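Karamanlidis
março

Bom dia pra quem dormiu bem. Eu passei a noite lendo sobre casas astrológicas e agora vocês vão me aguentar. Fio sobre como cada signo se comporta no grupo de mensagens da família, vai!

Antes que alguém venha reclamar: olhem também o ascendente e principalmente o Mercúrio. Eu tenho sol em Libra e Mercúrio em Escorpião, então pareço um amorzinho até a hora em que resolvo responder.

ÁRIES manda áudio. Manda áudio andando, com vento, com cachorro latindo, e fica bravo se você responde por escrito. Quando percebe que exagerou já mudou de assunto e acha que todo mundo mudou junto.

TOURO silenciou o grupo há uns dois anos e só aparece pra perguntar que horas é o almoço. Mas lê tudo, viu? Na hora da discussão do inventário ele lembra de cada vírgula que vocês escreveram.

GÊMEOS está no grupo da família, no grupo da família sem a tia e no grupo dos primos que saíram do grupo da família. Um dia vai mandar a mensagem no lugar errado – já mandou, na verdade, e apagou em 5 segundos.

CÂNCER posta foto antiga às sete da manhã com legenda "que saudade" e espera. Se ninguém reage até o meio-dia, vem um "bom, pelo visto só eu lembro". Amo, sou filha de uma. 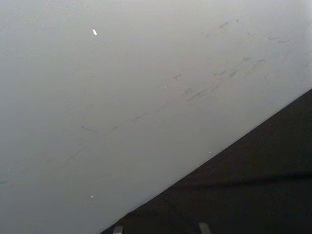 Riscadinhos cinza no claro, e o escuro logo ali do lado.

LEÃO trocou a foto do grupo pela própria foto. No aniversário dele tem contagem regressiva, e no seu ele manda uma foto em que VOCÊ saiu de olho fechado e ele saiu lindo.

Pausa pra dizer que minha lua é em Leão, então falo com propriedade e com carinho (mais propriedade do que carinho).

VIRGEM corrige o português da mensagem de luto. Não faz por mal! Ela também foi quem organizou a vaquinha das flores, fez a planilha e cobrou quem faltava pagar, no privado, com um "oi, tudo bem?" que gela a espinha.

LIBRA sou eu. Fico digitando, apago, digito, apago, mando um coração. Depois ligo pra cada um dos lados dizendo que entendo perfeitamente. Minha irmã descobriu isso no Natal e me chama de Suíça até hoje.

ESCORPIÃO não fala nada mas tem print. Na praia em Sostdale, no verão, minha prima tirou do celular uma conversa inteira que eu jurava que não tinha existido. Fui tomar banho de mar pra fugir da vergonha, com aquela água gelada e tudo. 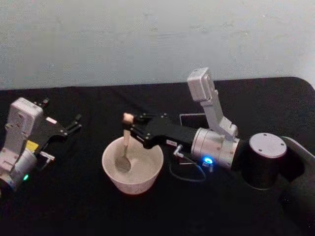 Ela nem ficou brava, e isso é o mais Escorpião de tudo. Guardou o celular na bolsa, perguntou se eu queria milho e nunca mais tocou no assunto. Eu continuo com medo.

SAGITÁRIO saiu do grupo sem querer, voltou, mandou 26 figurinhas e um link de passagem em promoção pra um lugar aonde ninguém pode ir naquela data. Já está lá, aliás.

CAPRICÓRNIO responde "ok". Com ponto final. "Ok." Você passa a tarde achando que ofendeu e a pessoa só estava numa reunião.

AQUÁRIO discorda do cardápio da ceia por princípio, manda um texto enorme sobre o sentido das festas e depois come dois pratos do pernil. Aqui em Prallholm a gente tem três aquarianos na mesma mesa, rezem por nós.

PEIXES viu a mensagem, respondeu na cabeça e tem certeza de que enviou. Pode levar até 2 meses pra descobrir que não. Aí pede desculpa chorando e você é que acaba consolando.

Já vi que tem gente perguntando do grupo da família com maioria de signo de fogo. Gente, esse grupo não dura! Muda de nome, muda de administrador, alguém sai batendo a porta e volta no sábado por causa do churrasco.

Qual vocês são e acertei ou não? Se você é de Touro, eu sei que está lendo – pode pelo menos curtir.

Amanhã faço o dos signos como vizinhos de prédio, tenho MUITO material.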